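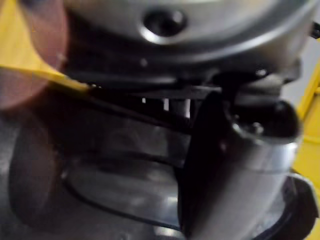
Ticket 70: Black parts creeping on the yellow top
Opened 2/27/19. Product: Trullano gloss finish. Status: reopened

Problem
The molded black parts won't stay where we set them. We line them up along the yellow surface, come back after lunch, and the spacing is off. Prundulska support says the finish "self-grips after curing." I have my doubts. It has cured for 96 hours and I can still push a part along with one finger.

What we tried
Wiped the top with plain water and a lint-free cloth, as told. No change.
Checked the level. Support was sure the top was sloping. It isn't.
Turned one part up to look for mold release left on it. Found none, though support still blames it.
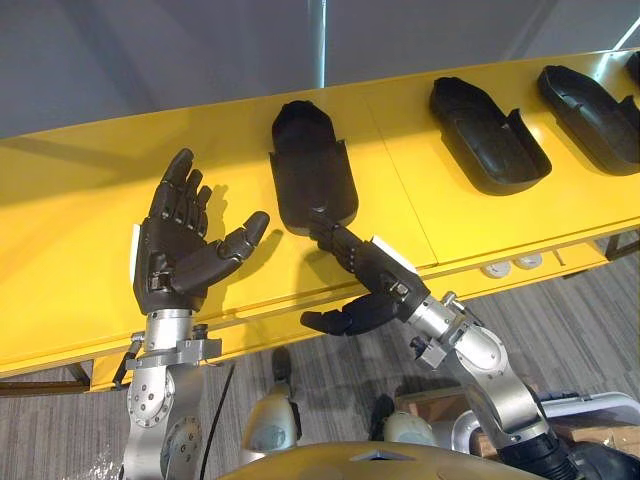 One part held with its opening up, the rest left on the yellow top.

Reply from support
They want us to buy the Bailly mat, part 13, and call it a "known good pairing." If the finish grips by itself, why is there a mat? I asked. The answer was a link to the page I had already read.

Spacing test
Set the row out evenly again, all facing the same way, and left it alone.

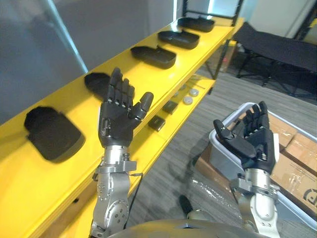

Next step
Repeat the test at the Toncombe site in March, on a top with no finish at all. If those parts creep too, I'll drop the complaint about the gloss. Until then, please don't close this ticket again, and no mat has been ordered.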